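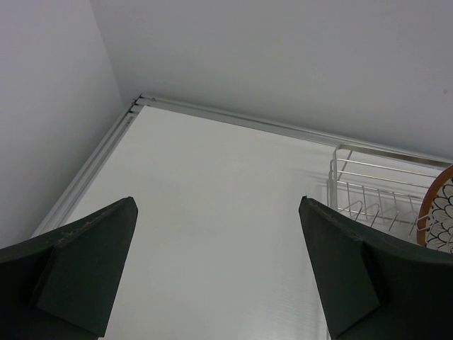 R. Ferraro, Villthorpe cell maintenance

The fingertips on the dish-rack cell are due for replacement. The dark green finish has worn along the top edges of both fingers, leaving pale specks, and the upper rim of the right finger is rough and slightly chipped. The angled inner faces are a separate wear item and get their own line on the inspection sheet.

The current pair has logged 2255 cycles. The previous pair was pulled at almost 2000, after plates began to turn in the grip on the way to the rack. Until the new pair is fitted, run the cell at reduced closing speed and check the tips at the start of each shift.

Procedure for the swap, Bunia profile:

Park the arm over the open part of the table, left of the rack, and lock out the drive. Back off the two screws at the base of each finger. Do not pry at the tip. Clean the seat with a dry cloth, fit the Borex replacement and tighten both screws evenly. Close the gripper by hand and confirm that the points meet before restoring power.

The gap setting has to be taught again after any finger change. Open fully, zero the width reading, then close on the gauge block. The old offset was 173 counts; enter the new one in the log even if it comes out the same.

The wrist camera does not need recalibration if its bracket has stayed put. Check it against the corner of the aluminum edge rail – if the corner has shifted from the saved view, stop and run the full routine.

Replacement is set for Tuesday. Worn fingers go in the marked bin, not back in the drawer.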